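Does a mock kitchen need a ridged drainboard?

I have been reading too many pages lately telling me that a counter, a sink and a green towel add up to a kitchen. Putach wants 3000 for its small layout, backsplash included, and I'm not convinced by the backsplash. Gray boards with streaks, printed on a panel. Wood that isn't there, next to butcher block that gets all the work. 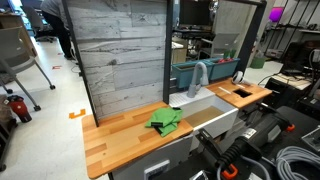
Left counter, white sink, and the towel where it always ends up.

The towel is my complaint. Crumpled at the back corner by the sink, it's in nobody's way and no use to anyone. Westdale sells a rail for 187 — I'd try a hook first. I do like the gooseneck faucet, and the teal troughs behind the sink are cheerful enough. 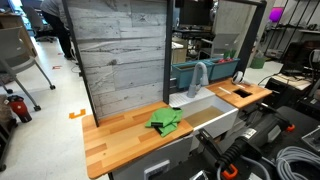
Nikau Harawira
Kitchen skeptic and occasional blogger

Then there's the basin. Murky tan-brown in the bottom, and a deep sink makes that very easy to ignore. Wendy Goodall swears by hers. I'd still take a shallow one and spend the difference on more counter.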